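Keeping an old wooden table decent when it's also the desk, the craft table and the charging station

Posted in Home Projects
1,357 views

Gusine

Hi all, long-time reader, first-time asker. I have a wooden table, light colored, nothing fancy, but I love it and I've had it since my first apartment. It does everything in our house. We eat at one end, I sew at the other, and the laptops and phones live on it the rest of the time, which means there's pretty much always a power strip sitting on top.

After one too many scratches (and one ring from a mug that I still think about) I started covering the whole thing with a plain sheet. Just an old flat one. It looks nice and calm and I can throw it in the wash when somebody spills. But now I have a bunch of little annoyances and I'd love to hear how other people do it:

The sheet slides. Every time I pull a cord, the cover comes with it, and by dinner it's hanging way down on one side and the wood is bare on the other.

It gets dingy. Pale fabric was maybe not my smartest choice. It picks up gray smudges wherever my wrists go.

And then the power strip. My sister-in-law saw it lying right on the cloth and gave me a whole speech. Is she right? I figured it's no different from having it on the rug, but now I'm second-guessing myself. I'd like to keep it up on the table if I can, the outlets in that room are behind a bookcase and I'm not crawling back there twice a day.

I don't want to buy a glass top, I've priced those and no thank you. Thanks in advance!

Bjarke Snorradóttir

Oh I feel this one, I've been covering a work table with bedding for years and I've gone through all the stages of being mad at it!

First, the sliding. What fixed it for me was putting a layer in between. I use that rubbery open-mesh stuff you buy on a roll for going under rugs, cut a couple of inches smaller than the tabletop all the way around so it doesn't peek out. Wood, then mesh, then sheet. One warning though, and please read this part: some of those mesh liners will stick to or stain a wood finish if they sit there for months, especially in a hot room. I learned that on a bookshelf, thank goodness, and not on the table. So either get one that says it's okay for finished wood or do what I do now, which is put a thin cotton blanket down first. The blanket alone grips pretty well too. An old flannel one is best, the fuzzier the better. If you sew you probably have something like that in a pile somewhere.

If your table has rounded corners like mine does, don't bother with those springy metal tablecloth clips at the corners. They pop off and go flying. Put them along the straight sides a hand's width in.

You could also make it fitted. Run elastic through the hem on the short ends and it'll hug the top like a mattress. It took me one evening, and most of that was finding the safety pin.

I'd say keep it pale, too.

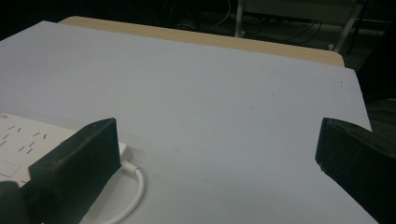

Home Projects Corner, Textiles and Sewing Group

Mine's a very light lavender sort of white, and yes, the faint gray smudges show and so does every speck. There's a little reddish-brown dot over toward the right as well. But that's kind of the point for me, because I can see what needs treating before it goes in the wash. I had a dark navy cover for a while and it hid everything, and then I'd lay white fabric on it and pick up whatever was hiding. Never again.

For the wrist smudges I rub in a little dish soap with my fingers, leave it for the length of a cup of coffee, then wash as usual. For brown or rusty-looking dots, start with cold water, always. If it doesn't budge, try lemon juice and salt, and rinse it really well afterward. Don't put it in the dryer until the spot is gone or you'll have it forever. I have two covers and swap them on laundry day, so the table is never naked for long.

And as you can see, I keep a white power strip up there too, right on the sheet, so I'm in no position to give you a speech! I do have rules about it. Nothing goes over the top of it, ever, no folded fabric, no coats. Only small stuff gets plugged in: laptop, phone, lamp. The iron goes straight into the wall. I know that's a pain with your bookcase but an iron pulls a lot of power and I won't run one off a strip. And I switch it off and unplug it when I'm done for the night.

If you want to make your sister-in-law happy, set the strip on a ceramic tile. You can get a single leftover one at a tile place for next to nothing. It keeps the strip off the cloth, it's heavy enough that it doesn't wander when you tug a cord, and it wipes clean. Stick felt dots on the bottom.

One more thing and then I'll stop. Take the cover and the blanket off now and then and let the wood breathe, especially if anyone spilled. Water trapped under cloth will leave a white cloud on the finish. Mine got one in February under a vase and it took ages to fade.

Yip

get an oilcloth. done

Hallau_Tables

Agree with most of what Bjarke wrote but I'd go further on the power strip. I don't like them on fabric at all. They can get warm if they're loaded up, and a loose plug with lint around it is not something I want in my dining room. Mine is screwed to the underside of the table at the back, through the keyhole slots. It took two short screws. Check the screw length against the thickness of the top before you start!! Ask me how I know. If you don't want holes in a table you love, they make clamp-on trays that hang under the edge and the strip sits in there. Cord goes down the leg with a couple of velcro ties and now pulling on my laptop charger doesn't move the tablecloth, so it would help with your first problem too.

Also look at the strip itself. If it's old, yellowed, or the plugs feel loose, replace it. And don't plug it into another strip or an extension cord to get around the bookcase. Move the bookcase once, run it to the wall properly, and you won't have to crawl back there again.

Oilcloth is fine for eating on but pins go through it and the holes stay, so probably not for somebody who sews.

Gusine

Thank you everybody! Blanket is on, an old flannel crib one plus half of another, and I've been yanking cords all afternoon and it has hardly moved. I'm going to try the elastic this weekend. I ordered the clamp-on tray, and the strip is sitting on a tile till it gets here. Bjarke, did you use quarter-inch elastic or wider?

Bjarke Snorradóttir

Three-eighths, but quarter would be fine if your sheet is thin. Leave the casing open until you've tried it on the table.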